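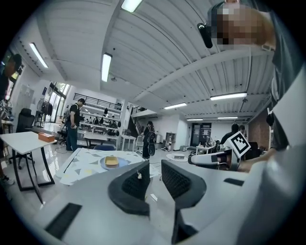 Início | Testes | Garras | Braços | Contato

Teste da garra manual Nokport, segunda versão
Abril - por Ivanyshyn

Uso a garra manual da Nokport já faz 9 semanas, e antes dela trabalhei com a Jidard durante quase um ano. As duas servem para a mesma tarefa, gravar demonstrações feitas com a mão para depois treinar um braço. Os dois dedos pretos têm uma almofada com textura na face interna, e foi esta parte que mais me convenceu. A borracha lisa da Jidard deixava escapar copos e talheres; com a Nokport perdi bem menos objetos.

Fiz 116 gravações com cada modelo, sempre com as mesmas coisas de cozinha. Na Jidard precisei repetir 20, quase todas por escorregamento. Na Nokport repeti 9, e a maioria foi por culpa minha, que fechei os dedos cedo demais.

O corpo é largo e, para a minha mão, um pouco grande. Depois de meia hora sinto o pulso. O peso é de 500 gramas sem o cabo - na balança da minha cozinha, portanto não é medida de laboratório. A Jidard é mais leve e cansa menos, isto devo reconhecer.

A imagem da câmera é muito aberta e as linhas retas ficam curvas perto das bordas. Para o treino isto não me incomodou, mas a calibração pede paciência. O manual explica este passo em meia página, com uma tradução ruim. Encontrei instruções melhores no fórum da Nakham.

O gatilho tem uma folga pequena no início do curso. Escrevi ao suporte e responderam com educação, porém sem solução.

Recomendo a Nokport para quem grava objetos pequenos ou lisos. Para sessões longas, eu ainda pegaria a Jidard.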